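Speaker notes, wrist camera session, Villalba, 21 July 2025

Slide 1. Say who I am, say I look after the Festeck cell and did not buy it. Thank Lorena Iturra for the slot. Skip the company history.

Slide 2. The claim we were sold: set the gripper up in simulation, copy the numbers over, start work. Ask for hands – who has had that go to plan? Wait for it. Don't fill the silence.

Slide 3. What we did in June. Renato Daza built the model of the cell, Iara Echeverría set the wrist camera angle in it. 220 simulated picks, 13 misses. Nice number. I didn't trust it, and I said so in the meeting. The big brown surface in the model is smooth and matte, and the light is soft wherever you stand. Our table has scratches and a window next to it.

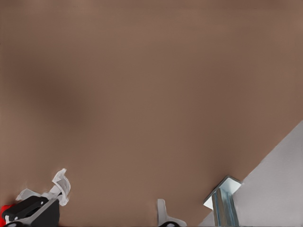

Slide 4. Camera angle. Iara's first setting was 40 degrees and she now runs 39. One degree sounds like fussing. Explain that the fingers sit right at the bottom of the view, so a small knock to the mount and you lose the tips. Check the mount screws at every shift change. Uriel Bravo will tell you the software corrects for it. Ask him how far.

Slide 5. Soft parts. Folded cloth and paper are where I believe the model least. It bends the way somebody decided it should bend. Run the real part before you sign anything off.

Slide 6. What I'd keep: reach checks, collision checks, training new people without breaking a finger. Fine uses. I would not keep the grip force values.

If time is short, drop slide 6 and go to questions. Iolanda Frota has the Plorkura settings sheet for anyone who wants a copy.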